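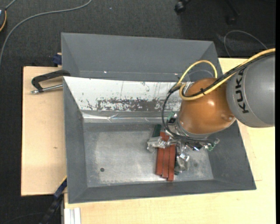 Lunde Gray Bin, Large

A rectangular bin for people who own things and would like them to stay in one place. Gray outside, with a metal floor that picks up scuffs in the first month and then looks the same for years. We used to polish the floors before shipping. Customers put bars in them anyway.

Stand it on boards or straight on concrete. It has no wheels, lid, app or cup holder. Long pieces lie flat side by side; short ones go wherever short ones go.

Load limit: 200 kg, spread out
Empty weight: 4 kg more than you'd guess from the catalog
Color: gray (please stop asking about teal)
Order code: Lunde 191

Divider kits are sold separately under the Clavetti name and fit all Lunde bins made after the rim was changed. If yours has the old rim, write to Rajeshwari Gowda in parts, who keeps a drawer of adapters and will want to know the width of the rim.

Orders placed by noon Wednesday go out the same week. Shipping is a flat $90 per bin, and two bins do not ship for the price of one, however nicely you ask. Returns are accepted if the bin is empty. Check the corners. We have mailed back a lot of washers.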